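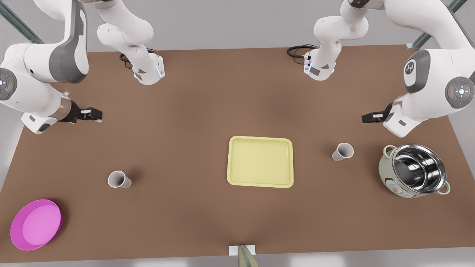 Memholm is recruiting participants for a home-use study of hot drink and soup containers, running through September. The study measures how quickly food and drink lose heat between the stove and the table in ordinary kitchens. Each participant records temperatures at fixed intervals using the supplied probe and enters the readings on a paper log. Vessels fall into the usual household classes – paper cups, a bowl, a metal cooking pot like the one at the right of the table – and each class has its own log sheet. Readings are taken with the vessel standing on a bare tabletop, without a cloth or mat.

Requirements
Participants must be 18 or older, have a working stove, and be able to complete 10 sessions of 90 minutes each. No more than 2 sessions may be run on the same day. Previous laboratory experience is not required. Persons employed by Isosano or its suppliers are not eligible.

Equipment
The probe, log sheets and test vessels are delivered before the first session. The probe is to be returned at the end of the study. Vessels may be kept.

Payment
Compensation is up to $100, paid per completed session after the logs have been checked. Sessions with missing readings are not paid but may be repeated once.

How to apply
Send your name, mailing address and type of stove (gas, electric or induction) to Hằng Lý, study coordinator. Questions on the measurement protocol go to Guoqing Xia. Applicants will be contacted in the order received – incomplete applications are not held.

Posted 2018-06-13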